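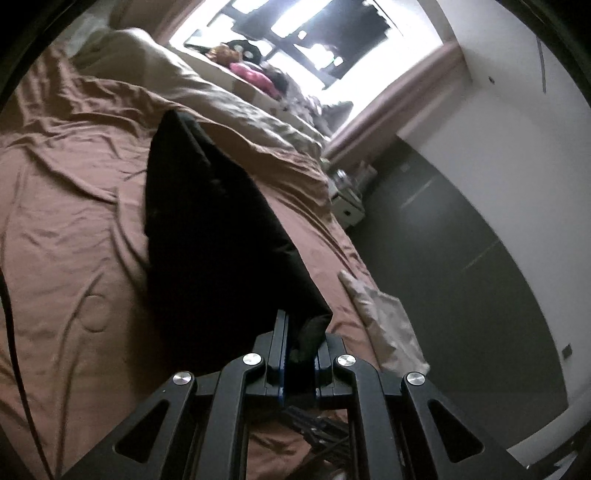 Chapter 3: Planning a Grasp on Cloth
Reading time: 13 minutes

Welcome back! In the last chapter our planner only had to deal with boxes and cups, things that keep their shape when you take hold of them. Cloth is a good deal less polite, and when Chinyere Bassey and I first wrote the Trilo planner we spent most of August finding that out (happily, for the most part). Black fabric on a bed is a fine place to start, with its folds so dark that the software has very little to go on.
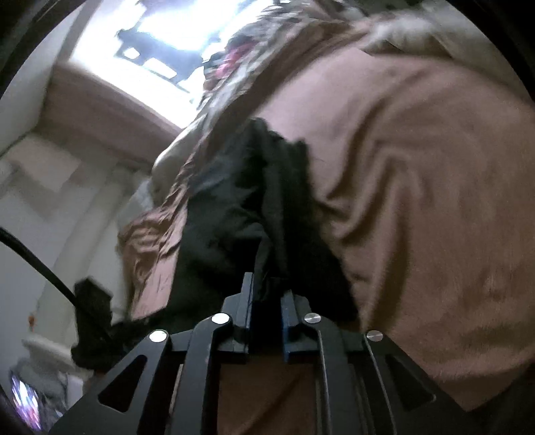

Where should the planner aim the fingers?
At a raised fold, with one finger on each side of it, so that closing them gathers the cloth into the gap.

We use cookies to remember your page. Accept

© 2023 Zasmont | Contact | Back to top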